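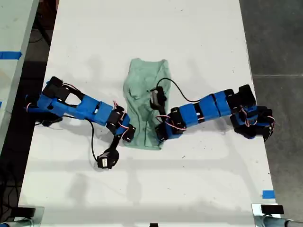 **Ticket 2330** — Laundry room dryer, Henton building
Opened: 08/01/2023
Status: waiting on part

Tenant reports dryer stops mid-cycle and shows a door error. Door is shut when it happens.

- Cleaned lint screen and door seal. No change.
- Ran empty on low, 20 minutes. Finished fine.
- Ran with a full load of towels. Stopped after a few minutes, same error.
- Pressed on door by hand and restarted — ran to the end.

Latch is worn. Same fault as the Plilthorpe unit in June. Ordered new latch and strike from Hamdan. Sign posted: small loads only.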